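The Winger Who Wouldn't Turn Up to His Own Photograph

I have spent far too many evenings lately with a man called Montri Wongsuwan, and I've never met him. He played on the left wing for Skerton for three seasons, then a bit at Plidura, and if you weren't standing on the bank at either ground you have probably never heard of him. I hadn't either, until my neighbour Decha Phetsri handed me a carrier bag of old match programmes over the fence and told me to keep them out of the damp.

There were 60 of them in the bag. I meant to flick through a couple with a cup of tea and I was still at it at midnight (the tea went cold, obviously). Skerton programmes from those years are lovely things, four pages folded once, with the team printed in a pyramid and a column at the back where somebody moaned about the state of the pitch. And on the left of the pyramid, week after week, M. Wongsuwan. Then there's the annual team photograph, reproduced in the July issue, and he isn't in it. He isn't in the next one either. Three years, three photographs, no winger!

So I did what any sensible person would do and rang Orathai Yensuk, who kept the club's scrapbooks for years and still has most of them in her spare room. She laughed down the phone at me. Montri worked early shifts at the Gakolden bakery, she said, and the photograph was always taken in the morning before a pre-season friendly. He'd come straight from work, get to the ground after the photographer had packed up, and play the full ninety minutes on no sleep.

"He smelled of bread," she told me. "The full back who marked him used to complain it made him hungry."

I went over to see the scrapbooks a week later. They're big floppy things with sugar paper pages, and the glue has gone brown where the cuttings were stuck in. The reports are short and they don't always agree with each other. One has Montri scoring twice against Ellis in the cup, and another, from the same match, gives the second goal to Octavian Rusu, who was the centre forward and by all accounts not a man to hand a goal back once he'd been given it.

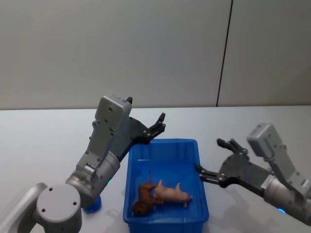 I badly wanted to settle that one, so I wrote to Octavian. He lives by the coast now and writes a beautiful letter, five pages of it, mostly on the subject of referees. On the last page he got round to my question. The ball came over from the left, he said, and it was going in, and he put his head on it anyway. "I was a centre forward. What was I supposed to do, wave at it?" He reckons it crossed the line before he touched it, but he wouldn't swear to that, and he'd like it known that he scored 23 that season with or without it.

The gate that day was 505, which the programme editor thought worth a line of its own the following week. Skerton's ground had a stand down one side and a grass bank down the other, and the wingers always got an earful from the bank. Montri seems to have enjoyed it. Orathai remembers him chatting to people while he waited for a throw-in, and once handing his wet gloves to a boy to hold and forgetting to ask for them back.

He left for Plidura at 31, which was late for a winger in that league, and the cuttings thin out after that. Plidura didn't keep much. There's a team sheet with him at left back - a sure sign the legs were going - and a paragraph on a testimonial match with no score given. I've asked at the library and they let me go through the bound newspapers, but the volume I really want has been away for rebinding since before Christmas.

Vichien Kamolrat played behind him in those Plidura days and he gave me a whole afternoon, plus lunch, plus a second lunch he insisted wasn't one. What he remembers best is the talking. Montri never stopped. He'd tell you where to stand, where the other fellow was going to stand, and what he was having for his tea. Vichien said it drove him mad for a month, and then one game Montri was out with a bad ankle and he couldn't get his bearings at all, it was so quiet down that side.

I asked whether he had a picture. He went upstairs and I heard drawers opening for a good ten minutes, and he came down with an envelope of snaps from a club dinner. Lots of ties, lots of trifle. On the back of one somebody has written "Montri, far end", and at the far end there's an elbow.

I've borrowed it. The programmes are in a dry cupboard, as promised, and I've got as far as the spring fixtures in my list of his appearances. If you were on the bank for the Ellis cup tie and you had a clear view of the goal line, please write in. Octavian says he'll accept the verdict, though he'd want to know where you were standing.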